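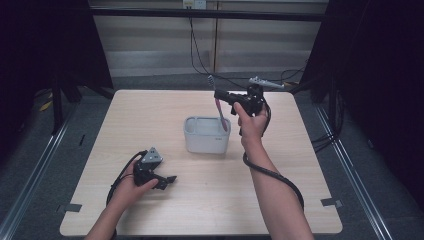 ## Questions from the Hornstead packing floor

Plovus is bringing robot arms into kit packing at the Hornstead site, starting with the toiletry kits. These are the questions people have asked most at shift meetings and on the break room sheet. Lise Kowalchuk in operations keeps this page up to date. If your question is missing, leave it with her or with your shift lead.

### What is happening at the demonstration tables?

People from our own packing crew do ordinary kit tasks with a hand-held gripper in each hand. A typical task is picking up a toothbrush and placing it in a divided container. The movements are recorded and used to train the arms that will go on Line 2.

### Why use grippers when we could do it by hand?

The arms will have jaws, and jaws don't hold things the way fingers do. A toothbrush turned by the fingertips tells the arm very little. With the grippers you have to find a grip and an angle that a machine can copy. Most people are slow for the first hour and fine after that.

### Do I have to take a turn?

No. Table work is by sign-up only. Saying no does not go on your record and does not affect your line assignment.

### How long is a turn?

A session is 30 minutes, followed by a break from the grippers. The trigger finger gets tired before anything else does, so stop early if your hand or wrist starts to ache. You don't need to finish the task you are on. Tell the table lead and put the grippers down.

### What does it pay?

Your normal rate, including any shift premium. Table time counts as hours worked. It is left out of your pick rate, so a slow session can't pull down your weekly number.

### I dropped an item or missed the container. Did I ruin the recording?

No. Carry on if the table lead says to, or start that item over. Please don't reach in with a bare hand to fix it while the recording is running. Dropped items go in the reject tote and are never packed for customers.

### Are we being recorded as individuals?

Sessions are stored under a session number. The sign-up list, which has names on it, is kept separately by Lise for payroll. Recordings are not used for discipline or performance reviews. The tables don't record sound.

### Which jobs will change?

Line 2 has 6 packing stations per shift now. When the arms are running, the plan is for two of those to become tending stations, where one person keeps the arms supplied, clears jams, and checks finished kits. The other four stay as hand packing. Lines 1 and 3 are not part of this project.

### Will anyone be laid off?

The company has committed to no layoffs from this project through the end of the trial. People whose station changes will be offered tending work or a hand packing spot on another line at the same rate. There is no written commitment beyond the trial yet. Zachary Marchand, the site manager, has said he will bring one to the floor before any decision on a second line.

### When does the trial start?

The first arm is due in January and will run on the day shift only. Nights will not see it until the day crew has signed off on the guarding and the stop buttons.

### What does tending training involve?

It takes 80 hours, all paid, split between classroom time at the Cimville site and supervised work on the floor. Transport to Cimville is provided — the van leaves the front lot at 6:30 a.m. You don't need a technical background. Seniority decides who goes first if more people apply than there are places.

### Can the arms pack everything we pack?

No. Soft pouches, loose cotton, and anything in thin film will stay with people for now. The Fairweather travel kits are also staying as they are, because the inserts change too often.

### Who can stop an arm?

Anyone. Press the nearest stop button and call the lead. You won't be asked to justify it against lost output, and only the lead or maintenance may restart it.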